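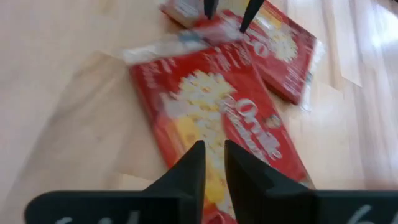
Kavanagh楼319室 机器人社 Fonutetti备赛影集

近处一副黑爪，远处一副黑爪，中间两包Orville微波爆米花。远处那副已经碰到上面那包了，近处这副还在考虑。包装上的字糊成这样，说明手腕正忙。

这一页归“双臂取物”小组管。社里别的小组做的东西都比我们体面：隔壁桌的小车会巡线，窗边那组的机械臂会写毛笔字，来参观的家长一般在那里停下来鼓掌。走到我们这边，家长通常会先看看地上，再看看我们，然后很有礼貌地问，这是在做什么。

我们在捡爆米花。准确地说，我们在教两副夹爪捡爆米花，捡起来，交给对方，放进盒子，不捏碎，不撕破，不打架。题目是Fonutetti学生赛今年的“散落物品”项目，规则书写了19页，其中讲怎么得分的占一页，剩下的都在讲怎么扣分。

关于题目

规则书的第一句话是：“队伍须在规定时间内将散落于地面的软包装物品归置到位。”刚拿到的时候大家都觉得简单，有人当场说一个周末就能做完。那句话后来被写在白板左上角，到现在也没人擦。

满分100。抓起来给分，双臂交接给分，放进目标盒再给分。包装破损扣分，物品落地扣分，两臂相碰扣分，队员伸手进场地扣得最狠。校内第一次模拟赛我们拿了2分，两分都来自“按时到场并完成器材登记”。裁判是高年级的学长学姐，他们在评语栏里写：登记很规范。

关于爆米花

规则只说“市售软包装食品，重量适中”，具体选什么由各队自己定，赛前报备。我们试过的东西不少。

挂面太长，夹住中间，两头就往下点头，像在同意什么。

袋装薯片里面全是气，夹爪一合，它就往旁边溜，追着夹能一直追到墙根。有一回夹住了，声音很响，整个319室的人都回了头。那包薯片后来是用勺子吃的。

方便面棱角分明，夹起来手感最好，可惜每夹一次就碎一点，练到第三天，里面的东西已经可以直接当调料用。

微波爆米花是大家投票选出来的。扁，有点厚度，红得非常醒目，放在浅色地板上，相机再不情愿也得承认那里有个东西。没进微波炉之前里面是硬粒，不怕捏。当然，投票的时候还有一个没写进会议记录的理由，练完可以吃。

唯一的麻烦是外面那层透明塑料膜。它皱皱的，反光，光一斜就白成一片。识别程序有一阵子坚持认为那道白光才是物品，红色的部分是背景。我们跟它讲了一个星期的道理，最后给训练数据里补了一大批反光的图，它才改口。

关于地板

319室原来是舞蹈教室，留下了一地木地板和一面镜子。镜子我们用布遮上了，起因是有一天下午机械臂对着镜子里的爆米花伸了很久的手，态度非常认真。

地板本身很好，颜色浅，平整，趴在上面调线也不冷。坏处是太阳。下午的光从窗户进来，在地上铺一块亮斑，亮斑还会走。早上标好的曝光参数，到下午就不作数了。我们画过一张“亮斑时刻表”，贴在门后，哪个时段哪块地板不能用，写得比课程表还细。有新社员以为那是值日表，照着拖了一周的地。

有人提过拉窗帘。窗帘是有的，拉上以后识别果然稳了，但人全都困了。权衡之后窗帘恢复原状，改程序。

关于夹爪

底座和手指都是黑的，手指做成往前收窄的楔形，内侧是平面。第一版手指是圆头的，看着和气，夹扁东西的时候却总从边上滑过去，像用两根香肠夹信封。改尖以后能插到包装和地板之间那条缝里，算是会干活了。

尖也有尖的问题。太尖会戳破膜，太钝又插不进去。中间那个值我们磨了很久，这里的“磨”是字面意思，用砂纸。桌上那一小堆黑粉在清扫之前被拍过一张照，社里有人拿去当了头像。

底座上那几笔白字是手写的记号。社里的黑色零件长得都像一家人，不写点什么，收工的时候就要开认亲大会。写字的那支白色漆笔是全社最抢手的物资，借条比示波器的还多。

关于两只手怎么商量

控制软件用的是Skivex，学校统一装的，教程很全，例程也很全，例程里的物品一律是方块。方块这东西脾气好，你从哪边夹都行，夹完还是方块。

双臂交接那一段我们是这样分工的：一臂先去碰物品，把位置确认下来，另一臂靠近，准备接。谁先动、谁等谁，都要写清楚。早期版本里两臂互相谦让，你等我我等你，场面十分文明，计时器一路走到底。后来改成谁先到谁先夹，于是同时到，同时夹，一包爆米花被往两个方向请。扣分细则里“包装破损”和“两臂相碰”两条，那一次我们同时学会了。

现在的办法比较土：给两臂各发一个“话筒”，拿到话筒的才可以合爪，没拿到的只能在旁边举着。组里讨论的时候也试着用过这套规则，效果不如机械臂。

手腕上的相机是另一门学问。它离物品近，细节看得清楚，前提是手腕别动。手腕一动，品牌名就拉成一道白。我们统计过模糊的画面占多少，统计完决定不再统计，改成快到物品跟前时减速，停半拍，拍清楚，再下手。停的这半拍在外人看来很像犹豫，指导老师管它叫“深思熟虑”，写进了设计说明。

关于Clindine

Clindine是我们给训练记录起的文件夹名。最早是谁敲错了键盘，原本想打什么已经无从考证，等大家发现的时候，脚本里到处都引用了这个名字，改一处就坏三处，于是它转正了。比赛报名表上“数据集名称”一栏我们也这样填，组委会回邮件问，是否为人名。

文件夹里装的是每次练习的画面和关节数据。起名规矩定了三回，最后还是有一批叫“最终”“最终改”“真的最终”。如果你是下一届的，接手的时候请从“真的最终”开始看，前面那两个里面有薯片。

一天的流程，给想来看的同学

四点半开门，先把地板上不属于比赛的东西收走，包括但不限于书包、外套、躺着的人。

接着开机，回零，听听有没有怪声。有怪声就关机，再开机，再听。多数怪声到这一步就没了，我们不追问。

摆物品。规则要求“随机散落”，可人手摆出来的随机都差不多，总是往一个方向斜。后来改成从一臂高的地方松手，让爆米花自己决定。它们偶尔会叠在一起，有时候正好，有时候就得请两只手一起上。

跑程序，看，记，改，再跑。记录表有一栏叫“现象”，请写现象，不要写心情。上个月有一页整栏写的都是“唉”。

六点半收工。擦地，断电，爪子张开归位，爆米花清点入柜。破了包装的那几包不入柜，走廊尽头有微波炉。

十二月的进度

单臂抓取已经比较像样，扁着躺的能抓，斜着躺的能抓，贴墙的还不行，夹爪过不去，墙也不让。

双臂交接能做完整套动作，但要看当天的光。阴天我们是一支强队。

放进盒子这一步最近反而退步，原因是有人把盒子换成了更好看的。盒子的边高了一点，爆米花在边上一磕，弹出来，落地，扣分。现在旧盒子已经从废纸堆里请回来了，角上缠了胶带，大家对它客气了很多。

设计说明写到第四稿，图表齐了，字数超了。毛笔字组答应替我们写封面标题，用机械臂写，交换条件是两包爆米花，要没破的。

借器材、找人、还东西

想来看练习的直接到Kavanagh楼319室，门上有纸。进门请绕着胶带走，胶带里面是场地，踩进去按规则是要扣分的，虽然扣的是我们的分。

想借夹爪的请先在登记本上写清楚借哪一副、什么时候还。“一会儿”不算时间。

白色漆笔如果在你那里，请放回窗台的笔筒，我们不问是谁。

下一批训练用的爆米花已经报了采购，申请理由写的是“实验耗材”。财务那边批了，顺便问了一句什么口味。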